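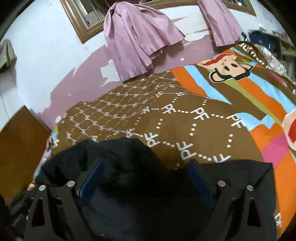 How many demonstrations does it take before a learning system can handle clothes?
More than we planned for. Our first model was trained on 40 and mostly grabbed air, so we kept collecting until we had 2586.

Project Cusilness, student report, part two: collecting the data

In part one we described the software. This part covers the bit we enjoyed most, which was going out and gathering the examples! The goal of Cusilness is a policy that can pick up a piece of cloth and fold it on a soft surface. Folding on a table has been done a lot, but plenty of people fold on the bed, and a mattress gives way when you press on it.

We collected with two hand-held grippers, which we named Potus and Jalora. You squeeze, the fingers close, and the camera on the tool records everything from the gripper's own point of view. The lens is very wide, so walls bend and the corners go dark, but the blue contact pads stay in view, and the software needs them to work out how far the fingers are open.

We worked in real bedrooms in 6 homes, and we left the rooms as they were. That was a choice we argued over for most of September. Busy bedding makes life hard for the model: a black cloth lying on a blanket full of monograms, orange and blue stripes and cartoon monkeys is easy for a person to pick out, but our early model kept chasing the print. Black fabric has its own problem too, with folds that nearly vanish in the middle where it is darkest. We ended up loving these recordings, and we gave them extra weight in training.

Each demonstration followed the same steps. Start with the fingers open over the cloth, pause, reach for an edge or corner, close, lift, fold, release. If the person collecting hesitated or grabbed the blanket as well, we kept the recording and tagged it "double grab" so we could filter it later.

Things we would change: write the tags down before the first session (ours changed twice), and swap collectors more often, as one person's habits show up in the model surprisingly fast.

Training results and the Kovács baseline comparison are in part three.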